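4.2 Sleeves, shirts and what people did with them

The survey was sent to staff at both Rokitside sites in July, after the new clothing rules had been in place for one full season. We received 334 usable replies. Most of the questions dealt with the shirts and overshirts issued under the contract with Conen, and a smaller group dealt with laundering, which was handled by Fitix throughout. Replies from office staff were kept in the sample when the person also had to wear issued clothing for part of the week.

Sleeve length drew more written comments than any other item. The earlier contract had offered one long-sleeved overshirt in gray. The new one offered a white long-sleeved overshirt and a dark short-sleeved t-shirt, and staff could choose between them except in areas where long sleeves were required. We had expected people to choose by season. Many of them chose by task, and kept both garments in their lockers so they could change during a shift.

White fabric was a point of disagreement. Supervisors liked it because it was easy to see when a garment needed washing. Wearers said the same thing as a complaint. Marks on the forearm and cuff were named far more often than marks on the body of the shirt, and the cuff was also the part most often described as worn out. Anything fastened over the sleeve gathers the cloth and presses it against the arm, and several people blamed this for creases that stayed in after washing. Watches, bands and straps were all mentioned, along with gloves that end above the wrist.

Figure 2a. White long sleeve with a black strap worn around the forearm.
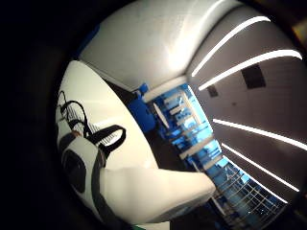

One respondent wrote that the sleeve itself was fine, and that the trouble was the wash: the cloth came back stiffer each time, and by the end of the season it rubbed on the inside of the elbow. The same respondent asked whether the old gray overshirts could be kept as a second option for people with sensitive skin. Comments of this kind came from both sites, but they were more common at the larger one, where garments went through the laundry after each shift.

We checked this against the laundry records. Fitix used the same program for all white garments, with a higher temperature than the one used for dark garments. The overshirts were therefore treated more harshly than the t-shirts, even when they had been worn for the same number of hours. The care label allowed the higher temperature, so no rule was broken. A softer finish was available from Conen under the name Figueiredo, but it had not been ordered for either site.

The t-shirt was judged mainly on fit. People who bent or reached for most of the day wanted a longer body, and people who sat wanted a shorter one. Color was mentioned less often. Dark shades were seen as easy to live with, and a few people said they wore the shirt on the way home, which they had never done with the overshirt. Some comments dealt with decoration. A sewn patch was seen as more lasting than a print, though a thick patch can make the fabric around it stiff, and its placement on the shoulder or chest affects how the shirt hangs.

Figure 2b. Dark green short-sleeved t-shirt with an oval embroidered patch on the shoulder.

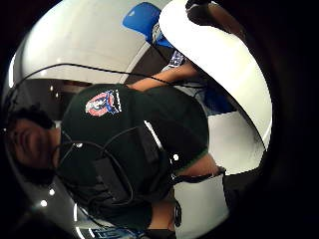 Fit also affected how long a garment stayed in use. Shirts that were returned early were mostly returned for size and were otherwise sound. The exchange process asked for a signed form and took up to 7 working days, and in that time the wearer often had only one shirt. Several people said they had kept a poor fit to avoid the form. At the smaller site the stock room let people try on 2 sizes before signing - a local habit, not written down in the contract - and early returns there were lower.

We do not think the two sites can be compared directly on this point. The smaller site had fewer new staff during the period, and new staff accounted for a large share of the exchanges. The wording of the survey may also have played a part. It asked about "comfort" and "fit" in a single item, and the written comments suggest that readers took this to mean different things. The items are separated in the revised form used for the interviews in Section 4.3.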